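Damstead Food Producers' Group
Minutes of the October meeting, held in the upstairs room at Damstead market hall

The meeting opened at 7.15 pm. The minutes of the last meeting were agreed with one correction: the smoked garlic was withdrawn from the Hurnness stall, not from the hamper list.

Matters arising
The replacement lid for the chutney kettle has come and fits. The old one is still in the yard and can be had by any member who wants it. The hall has confirmed that we may keep the tall fridge on the landing until spring.

Winter hampers
The hamper list was gone through item by item. The small hamper will hold one jar of piccalilli, one of damson cheese, oatcakes and a waxed cheese from the Prunov dairy. The large hamper adds the pickled walnuts, a fruit loaf and a second cheese. It was agreed to make up 500 small hampers, the same as last year. There was a longer discussion about the large one. Several members felt the price had crept too high and that the fruit loaf could go, as it has the shortest date. Others said customers ask for it by name. The loaf stays in for this winter and will be packed last.

Chatzigeorgiou have offered olives in oil for the large hamper at a trade price. Members tasted both kinds. The green were preferred. The jars are a different height from ours, so the dividers would need recutting. Agreed to take the green olives if the divider cost can be kept down.

Labels
The new labels for the piccalilli have been proofed. Mustard and celery are now in bold in the ingredients, as they should be. The net weight was missing from the side panel and the proof has gone back. The order is for 1,000 labels, and they will not be printed until a corrected proof has been seen by two members. Members are reminded that any change of recipe, including a change of vinegar, has to be passed on before labels are run.

Web shop and orders
The order pages were down for one evening during the month. Orders placed before then are safe. Nineteen customers wrote in and all have been answered.
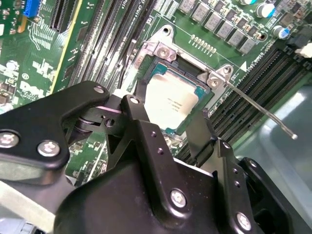

Processor socket on a Dell server motherboard.

It was agreed that the hamper page should open at the start of next month and that the last posting date should be shown at the top of the page, not only at checkout. Postage on cheese will go up by 30 pence a parcel. A member asked if collection from Hurnness could be offered again. Agreed, mornings only.

Hurnness stall
Takings were up on the month before. The soft cheese sold out early on both dates and the honey mustard hardly moved. Less mustard will be taken next time. The stall cloth needs washing.

Any other business
The sample jars in the store cupboard are past their date and will be cleared. A request from Damstead school for a tasting table was agreed, with no nuts to be taken.

The next meeting will be at 7.15 pm in the same room. Members bringing cheese for tasting should say so beforehand, so that there is space in the fridge.

The meeting closed at 9.05 pm.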